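Can a robot unpack groceries yet?

Posted Wednesday, November 30, 2022
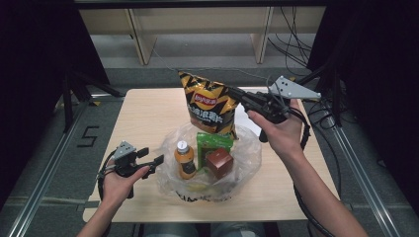
I've been following home robots since August and I'm hooked! My question is about one boring chore: emptying a shopping bag. Chips, a bottle, a couple of boxes, all in a thin plastic bag. Can any machine do that start to finish in a normal kitchen, with no one steering it? My brother says it's ten years off. I say sooner. Who's closer?
Benoît Fleury

Great thing to ask, because bags are so much harder than they look! A box keeps its shape, so a gripper can plan where to grab it. A bag of chips is a pillow full of air with a few decent places to hold. Pinch a top corner and it comes up nicely, but it hangs at a tilt and swings. Squeeze the middle and you get crumbs. Then there's the shopping bag itself, which sags over everything and, if it's clear plastic, confuses a lot of depth cameras.

I built a little 2-finger arm in my garage and ran 40 tries at lifting a snack bag out of a tote. It did well when the snack was on top. With a bottle leaning on it, forget it (mine dragged the whole tote off the bench once). What does seem to help is learning from people doing the job by hand, lots of times, with all kinds of groceries. I'd side with you over your brother, at least for the easy stuff. Putting it all away in the right cupboard is another story.
Hilde Lambrechts

no. my vacuum still gets stuck on the rug
Grusden94

Try it with paper bags first, they stand up by themselves. Cans are pretty easy too if you use a suction cup on the lid.
Vekau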